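Call for participants: help us teach two arms to tidy a table

Osagie is a shared workshop over a bike shop, and for most of the past year a handful of us have been building a two-armed robot cell in the back bay. We call it Varik. It moves, it mostly listens, and we have reached the stage where it needs more hands than we have. If you have ever wanted to drive a pair of robot arms and be a little bit useful while doing it, please come!

We are looking for people to join us on weekday evenings through the end of June. Some of you will run the arms. Some of you will help us finish the build. Plenty of people end up doing both, and that's great too.

What Varik is, for those who haven't been by: two arms bolted to the front rail of a walled cell, a camera on the wrist, a marbled floor and a whole lot of vine wallpaper. Pranab Rathnayake did the aluminum work and Moushumi Sultana wrote the control code, which she is happy to talk about for as long as you'll let her. The walls were meant to be plain gray. Then Dineo Coetzee put up the leafy stuff and we all liked it so much that it stayed. 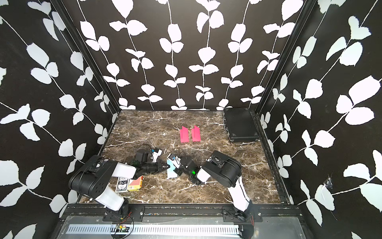

Varik from the front rail, with pink card tents and playing-card boxes on the floor.

The jobs we practice are small tabletop ones: pick up a box of cards, hand a thin sheet from one gripper to the other, stand a folded card on its end, put things back in a case. They sound easy. Try one with two arms at once and you'll see why we find it so much fun (and why an hour goes by so fast). Every run gets recorded, and Moushumi uses the recordings to train the part of the software that will someday do the job without a person steering. Our goal is 2,000 good runs. We have 107.

Arm operators

You sit at the bench and guide both arms through a task, then reset the floor and go again. Sessions are 70 minutes with a break whenever you want one. You need to be 16 or older and okay with repeating yourself. Gamers, knitters and people who fix watches have all taken to it quickly, but so have people who said they were clumsy. We'll train you the first evening. We ask operators to come at least 3 times, as the first visit is mostly getting the feel of it.

If you use a wheelchair or can't sit for long, the bench goes up and down and there is an elevator from the alley side. Left-handed people, we would especially love to hear from you.

Build help

The wiring needs love. There are leads along the front that should be in proper channels, and we want a cover over the board down there before anyone drops a screw on it. The wallpaper on the right side has a scuff we'd like to patch. Beyond that, our list has:

Strain relief for the wrist cables
A tray for loose hardware (please, somebody)
Better lighting over the cell
New fingertips for the grippers, printed or cast
A stop button that can be reached from both ends of the bench

If you can solder or crimp, wonderful. If you can't and want to learn, Pranab teaches as he goes and has a lot of patience. Bring your own safety glasses if you have a pair you like.

What you get

There's no pay, and we'd rather say so up front. You get dinner, full use of the Osagie tools on the nights you come, and a copy of the drawings and code so you can build your own. Your name goes on the project page if you want it there. The recordings show the floor of the cell and the arms. We don't record sound.

How to join

Write to Chaminda Mridha through the Osagie front desk and put "Varik" in the subject line. Tell us which evenings suit you, which of the two jobs you'd like, and anything we should know so that you're comfortable here. No résumé needed. Please get in touch even if you're unsure, and feel free to come and watch an evening before you decide.

Friends are welcome as long as they sign in downstairs. Ring the upper bell. The lower one is the bike shop.

Posted April 14, 2024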